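Parsons College of Health Sciences — Student and Faculty Forum
Board: Clinical Placements
Topic: Changes to the elective placement window for second-year students

Placements_Office
18 October 2024

The Placements Office wishes to inform second-year medical students that the elective observation window will be extended from four weeks to nine. Students may divide this time between two sites. The Nastau rural clinic has joined the list of approved hosts, and the Parnau hospital group remains available in all departments except emergency medicine.

Applications are made through the Hemon portal. Each student must upload a signed supervisor form and a statement of no more than 700 words. Forms signed before September will need to be signed again, as the liability wording has changed.

Rawan Matar
Placements Office

kdelaney_yr2

Thank you for the notice. Could the office confirm whether the two sites must be in different specialties? The handbook says they must, but the portal allowed me to select pediatrics twice.

Placements_Office

The handbook is out of date on this point and will be corrected. Two sites in the same specialty are permitted, provided the supervisors are different.

fac_advisor_west

I would ask the office to reconsider that. The elective period was set up so that students would see areas of practice they had not yet met. Last year I advised 71 students, and a good number of them changed their plans after a placement they had chosen with little interest.

tmarsh

With respect to the previous poster, some of us entered the program with a clear direction and would benefit from seeing the same field in a large hospital and in a small clinic. Pediatrics at Nastau has very little in common with pediatrics at Parnau.

fac_advisor_west

That is a fair point about setting. I would still prefer that students discuss a repeated specialty with their advisor before submitting.

kdelaney_yr2

I have no objection to a meeting, although advisor appointments are hard to get at this time of year. Would an exchange by email be enough?

Placements_Office

An email exchange is enough. Please attach it to the application as a single file. The portal does not accept more than one attachment in that section.

tmarsh

Noted, thank you. I will resubmit with the new supervisor form.

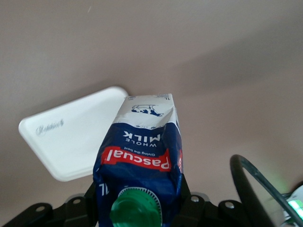

Carton of Pascual whole milk, one liter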